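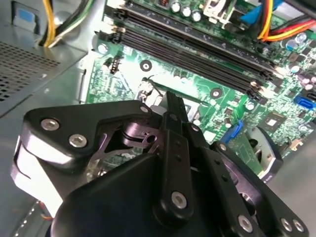

A robotic gripper over the memory slots of a desktop computer.

Mar 26, 2018

Fluvier, a computer refurbisher in Famport, says robots are not ready to take over its repair benches, though they may soon share them.

The company has spent the winter testing an arm on one of the plainest jobs in the shop, fitting parts into used desktops. It handles 2,000 machines in a normal month, and most of them need memory or a processor swapped before they can be resold.

The trial began in January with software from Thaler, which also supplies warehouse systems. Out of 2,712 attempts to seat a memory module, the arm finished 1,530 without help. A trained worker rarely misses one.
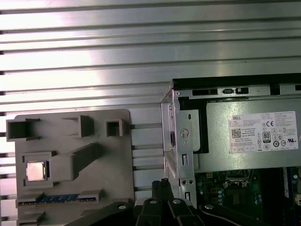 Parts are laid out in a fixed holder next to the open case, so the arm always knows where to start. The harder part is the case itself. Cables sit in a different place in each computer, and a module has to go in straight and with enough force to lock – too little and the machine won't boot, too much and the board can crack.

Speed is also a problem. Fluvier's bench staff can fit memory and close a case in the time the arm needs for a single module.

Work in the home looks further off. Pindgate, a research firm that has tried similar arms on dishes and laundry, said in its latest newsletter that it does not expect to sell a household model soon. Shop jobs at least repeat themselves, the firm wrote, while no two kitchens are alike.

Fluvier will run the trial for another 25 weeks. No jobs will be cut during that time, the company said, and it is still hiring for the evening shift.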